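# The Box Stage

*April 16, 2022*

There is a period in the life of any new purchase that the catalogs skip. The thing has arrived and been paid for, and it doesn't live anywhere yet. It sits on a table with its packaging half off, next to something else in the same condition, and people eat lunch at the other end.

I have become a reluctant student of this period. My move to Gritcombe last October involved 62 boxes, a number I know only because the movers wrote it on the invoice, twice, the second time next to a surcharge. Twelve of those boxes held things I had never properly unpacked from the move before. One contained another box, flattened, which I suppose I had been saving.

The advice on unpacking is abundant and mostly cheerful. Start with the kitchen. Open one box at a time. Finish each before you start the next. I bought a guide on the subject, *The Lukitz Method*, which runs to 468 pages and arrived in a carton that could have held a microwave. It recommends clearing a large table and treating it as a sort of customs hall, where every object is stopped, looked over and sent on to its proper room.

I like this idea very much, and my table was a customs hall for an hour. After that it was the country itself. A table under unpacking attracts whatever has no other address: the remote control, the sheet of paper someone will need later, the toy that was only set down for a minute. Plastic wrap goes there to crackle. A microscope and a set of wooden blocks can spend a whole week as neighbors.

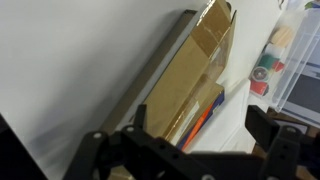
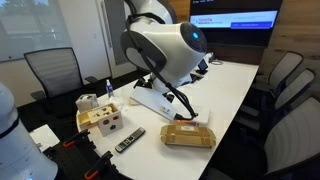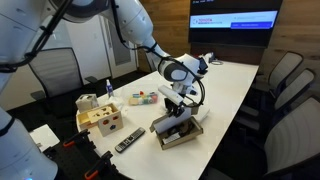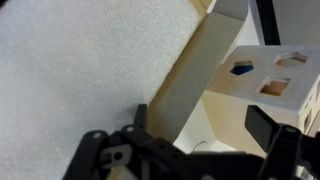

**Which should you unpack first, the heavy thing or the small things?**

The heavy thing, while there is still open table to set it on. Clear a landing spot beside the box, fold the flaps all the way back, and lift the item by its most solid part. Check the packing material for loose pieces before you throw any of it out.

I learned the last part from a desk lamp. It had been sold to me by a shop called Neves as "fully assembled," a phrase that left out the foot, and the foot went out with the recycling. The lamp now leans against a wall and looks thoughtful.

Small things have their own difficulties. Anything with parts should stay with its parts, and a shape sorter is about the purest case there is. It's a toy made up of a box and a set of reasons to open it. Lose the hexagon and you own a box with a hole in it. I tape the pieces in a bag inside the toy, where they stay until the first visiting child, who gets them out in the time it takes me to find the coffee cups.

Then there's the empty carton. The Lukitz book is stern about cartons and wants them flat and gone by evening. My neighbors on Dollatmont Street take a softer line and keep theirs in the garage, nested by size, flaps up, against the day something has to be sent back. I asked how often that had happened. Once, they said, in 2014 - a toaster - and it went back in a bag.

I have kept four of mine. They're very good boxes.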